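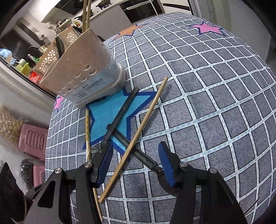
Coltero Expands Automated Utensil Sorting at Strickland Plant, Adds Paid Training for Staff

STRICKLAND, Mon 1 October – Coltero, which washes and returns tableware for cafeterias and catering firms, today announced the second stage of its automation program at the Strickland plant. Three robotic sorting stations will take over the separation of chopsticks, serving tools and holders that come back from customers in mixed crates.

The stations were supplied by Skastenis and have been on trial since June. They will run on both the day and evening shifts.

Until now, sorting has been done by hand at a standing bench. The 40 employees in the sorting department will keep their positions and their current rates of pay. Under an agreement reached with staff representatives, each will receive five days of paid training in station operation, fault clearing and the recording of handling examples, in which an employee picks up and places items with a hand-held gripper so that the stations can learn from the movements.

"Thin items that lie across one another are the hardest part of this work, and our sorters know how to handle them," said Ingrid Alcantara, director of operations at Coltero. "We want that knowledge in the system, and we want the people who hold it to be paid for sharing it."

Each station is set to handle 400 items per hour. Pieces it cannot identify are passed to a staffed table, where an employee makes the final decision. Inspection for chips and cracks will remain a manual task.

Booker Castellanos, who represents the evening shift, said that employees had asked for shorter periods at the bench. "Rotation every two hours is now written into the schedule – that was the main request from our side," he said. "We will review the pace of the stations with management every month."

A decision on similar equipment for the company's Dirngate plant will follow the first full review.

Media contact: Lesia Dovhaniuk, Coltero Communications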